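Clellbridge Congregations to Share Worship Space Under Two-Year Agreement

Two congregations in Clellbridge will begin sharing a single church building this fall under an agreement approved by both governing boards in March. The Clivon Street Methodist Church and the Ukside Lutheran Parish will each keep their own clergy, membership rolls and finances, and will hold separate Sunday services at the Clivon Street site.

The agreement runs for two years and may be renewed by a vote of both congregations. It follows 13 months of talks, during which members of each church attended open meetings and received a written summary of the proposed terms.

Under the schedule adopted by the boards, the Lutheran service will begin at 8:45 a.m. and the Methodist service at 11 a.m. The fellowship hall will be open to both congregations between services. Adult Bible study will be offered jointly on weekday evenings, with leadership alternating by month. Confirmation classes will remain separate.

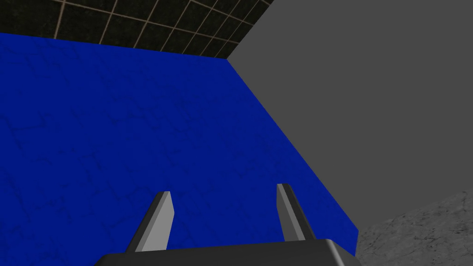 A blue surface with darker veining, with dark tile beyond it, in a computer rendering.

The Ukside parish has worshiped in its present building on Wei Avenue since its founding. A review of the property last year found that the roof and heating system would both need to be replaced. After several months of study, the parish council recommended that the congregation look for a partner before taking on new debt. The council has not decided whether the Wei Avenue property will be sold or leased, and any such decision will be brought to a meeting of the full parish.

Clivon Street will receive a fixed monthly contribution of $2,960 from the Ukside parish toward utilities, insurance and routine upkeep. Major repairs to the building will remain the responsibility of Clivon Street. Each congregation will continue to collect and manage its own offerings, memorial gifts and mission funds.

In a joint letter to members, the boards described the arrangement as a sharing of space and stated that no merger is planned. "Each congregation will continue to worship according to its own tradition," the letter reads. "We ask for patience and good will as both church families adjust to new hours and new neighbors."

The letter also addresses practical concerns raised at the open meetings. The Lutheran altar cloths, hymnals and baptismal font will be moved to Clivon Street before the first service. Storage has been set aside for them in the room next to the sacristy. The two choirs will rehearse on different evenings, and may combine for the community Thanksgiving service if their directors agree. 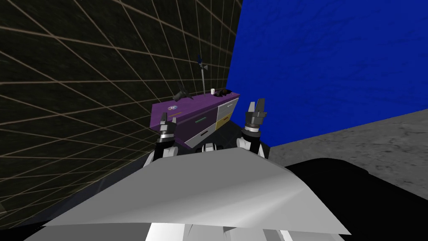 Two robot arms with raised grippers before a cabinet with a purple top, in a computer rendering.

Weddings and funerals will be scheduled through a common calendar kept by the Clivon Street church office. Funerals will take priority over other weekday events. Members of either congregation who have already reserved a date at their own church will be contacted by the office to confirm the time and place.

During Holy Week, the congregations will hold separate Maundy Thursday and Easter services. A shared Good Friday service is under discussion, and the clergy of both churches are expected to propose an order of worship early next year.

The Ukside food pantry will stay at its current location on Wei Avenue through the winter, with no change in hours. Families who use the pantry do not need to register again.

Copies of the agreement are available in the narthex of each church. Members who are unable to attend services may request a copy by mail from either church office. Written questions will be accepted by both boards until the end of August.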